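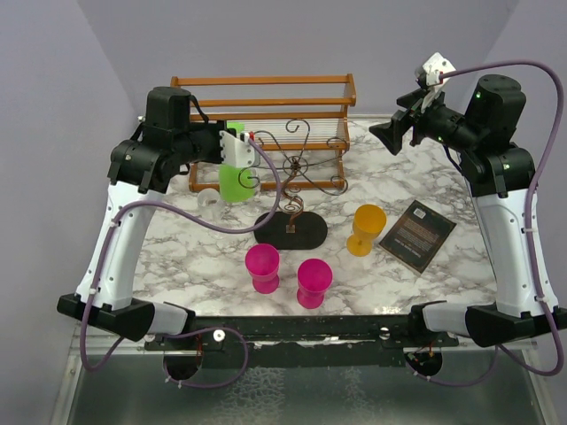

A marble-pattern tabletop, white and gray.

Living with a marble-look surface
by Mabli Probert
Updated 4/19/20

I bought my first marble-pattern table in Pellthorpe for 58 dollars, which tells you how much marble was in it. I've had two more since and have ruined only one of them.

Daily wiping
Warm water, a drop of dish soap, a cloth. Wipe again with plain water and dry it. Skip the last step and you get streaks, which the pattern will hide until someone you want to impress sits down facing the window.

Crumbs
They vanish into the gray veins. Run your palm over the top before you put down anything made of paper.

Coffee and tea rings
Mix baking soda with a little water until it looks like toothpaste. Leave it on for 2 minutes and wipe, no scrubbing. Red wine gets the same treatment, plus some regret. If yours is real stone, blot and use a cleaner made for stone, and keep vinegar and lemon well away from it.

Hot pans
A tray out of a 350-degree oven will leave a mark on most printed tops. Mine has a brown crescent from a pie in December. I keep a fruit bowl on it. We eat a lot of fruit now.

Sticker residue
Cooking oil on a paper towel, ten minutes, then soap. Price labels come off in one piece for other people, I'm told.

Scratches
Light ones can be dulled with a bit of furniture wax – try it on the underside of the table first. Deep ones are veins. Say so with confidence.

Wobble
Tighten the legs before you start folding cardboard. I folded cardboard for a year.

Filed under: Kitchen, Tables
327 readers saved this page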